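**Mug** (drinking vessel). A mug is a cup with straight or near-straight walls, a handle and a flat base, used mostly for hot drinks. Bigger than a teacup. No saucer, usually. Article covers shape, making, glazing, use and care, plus a short section on the Lakwood type.

## Name

The word is old in English and northern European languages, origin disputed. Early senses cover pots, jugs and measuring vessels. The link with drinking came later. "Mug" for a face is often traced to drinking vessels molded with faces on them, popular in the 1700s. Not everyone accepts this.

## Shape and size

Most common form is a plain cylinder with one handle. Other forms: barrel, tapered, footed, stacking. Height usually a bit more than width. Walls are thicker than a teacup's, so the drink stays warm longer, though a heavy cold mug takes a fair bit of heat out of the first pour. Some people warm the mug first with hot water.

Rim matters more than buyers think. Thick round rim feels soft on the lip and resists chips. Thin rim pours cleaner into the mouth, chips sooner. Potters argue over this a lot.
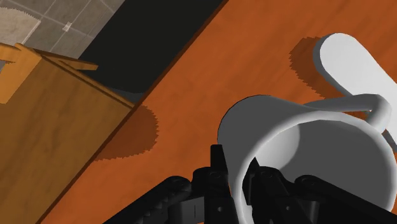
Handles come in three main types. Loop handle, joined top and bottom, the usual one. Ear handle, wider at the top. Strap handle, flat in section, pulled from a strip of clay. A handle set too low makes a full mug tip forward in the hand. Handles too close to the wall burn the knuckles.

## Materials

- **Stoneware.** Dense, hard, fired hot. Standard for studio potters.
- **Earthenware.** Fired lower, softer, porous unless glazed. Chips easily.
- **Porcelain and bone china.** Thin and light. Costs more.
- **Enameled steel.** Camping and field use. Very tough but the rim gets hot, and chips in the enamel can rust.
- **Glass, plastic, wood.** Less common for hot drinks, wood mainly historical.

## Making

Factory mugs are slip cast or pressed. In slip casting, liquid clay goes into a plaster mold, the plaster pulls water out and a skin forms on the inside. Extra slip is poured off. Pressing uses a spinning mold and a shaped tool, quicker for simple cylinders. Handles are cast separately and stuck on with slip while both parts are leather hard. If one part is drier than the other the joint cracks, sometimes not untill the firing.

Hand thrown mugs are made on the wheel, trimmed, then handled. First firing (bisque) hardens the clay. Glaze goes on by dipping, pouring or spraying. The foot is wiped clean so the mug does'nt stick to the kiln shelf. Then the second firing.

## Lakwood mugs

Regional type. Made at Lakwood from local gray clay, plain, heavy foot, pale glaze inside and out. The Ogbonna pottery was the largest maker. Its surviving stock book lists 935 mugs in one season, of which 248 were set aside as seconds, mostly for pinholes and warped rims. Seconds were sold at the gate in April. A smaller works, Melline, made a taller version with a strap handle. Not many of those left.

Afaf Khalaf's catalog of the type, still the main source, records 626 pieces in private and public hands. She sorts them by foot and handle, not by glaze, as the glaze hardly changed. Dating is loose. The Wodura museum holds 80 of them, the largest single group. A few pieces in the catalog have no maker's stamp and are given to Ogbonna on the shape of the foot alone, which later writers have questioned.

## Use

Coffee, tea, cocoa, soup. Also pens, toothbrushes, measuring flour badly. In many offices each worker keeps their own, and marking it in some way is common. Printed mugs took off as gifts and advertising once cheap transfer printing came in. Plain white is still the standard for cafes and canteens: easy to match, easy to check for dirt.

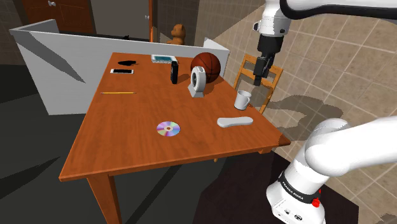
Why do mugs stain more from tea than a glass does?

Tea leaves a thin film of tannin, and it grips fine scratches and crazing in the glaze, where glass is smoother and gives it less to hold. Hard water makes it worse.

## Care

Baking soda paste takes off most tea and coffee stains. Gray lines inside are generally metal marks from spoons, not cracks, and come off with a mild abrasive cleaner. Crazing is a net of fine cracks in the glaze itself and can't be removed. Metallic trim should stay out of the microwave. A glued handle is fine for display, should not be trusted with hot liquid.

## See also

Beaker, Stein, Tankard, Teacup, Slip casting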